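The wires we keep, and the box for each of them

Last updated: December

In my home every drawer has at least one cable which does not belong to any machine. When we moved to the apartment in Turkura I brought with me a full shoe box of them, and I did not open it for two years. This winter I finally decided to make order, and I want to write how I did it, maybe it is useful to somebody with the same problem.

My first idea was to buy a cabinet with many small drawers. I went to the Bangash store and looked at one with 17 drawers. It was a nice cabinet, but I know myself. After one month I would not remember which drawer is for what, and everything would go to the top one. So I came home without the cabinet and decided to use open plastic boxes, the low kind, without lids. 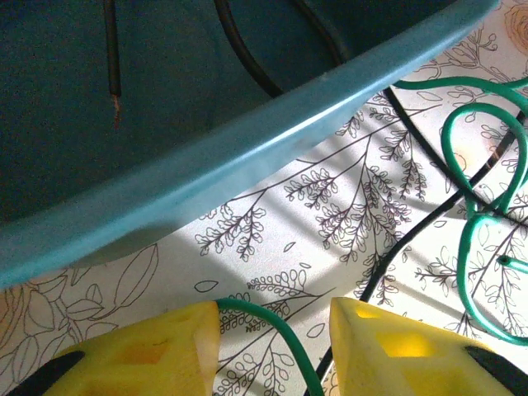
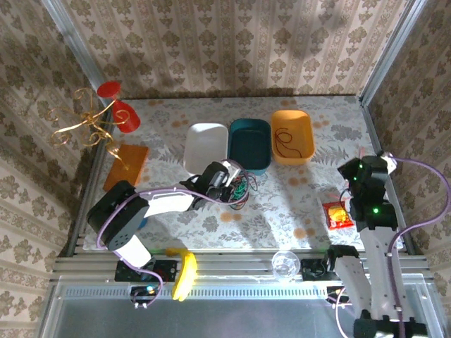 An open box has one big advantage for me: I can see what is inside without touching anything. With cables this matters more than with socks or spoons, as two black cables in a closed drawer look the same until you take them both out. Color helps too. With a white box, a teal one and a yellow-orange one in a row along the back of the table, I don't need any labels. The thin brown cord coiled in the yellow-orange one is easy to find, and the black cables in the teal one also show well enough. Green wire is the difficult kind. It likes to make loops, and it can spread over a tablecloth very quickly if you don't tie it.

For tying I tried first the small plastic clips from Flurix, a pack of 7. They hold well, but they are too wide for thin wire, and the loop slides out when you lift it. Now I use short pieces of cotton string. I make a loop the size of my palm, wind the end around it and finish with a simple bow — not a knot, because a knot you will cut with scissors one day, and then you may cut also the wire.

What to throw away is a harder question. My rule is to look at the end of the cable. If the copper is coming out and frayed, I ask if I am really going to repair it this month. Mostly the answer is no, and then it goes to the bag for electrical waste. The old charger of my Tenis radio was in this group and I was a little sad about it, as the radio still works with batteries.

The shoe box is almost empty now. At the bottom there are two adapters I cannot identify. I left them there.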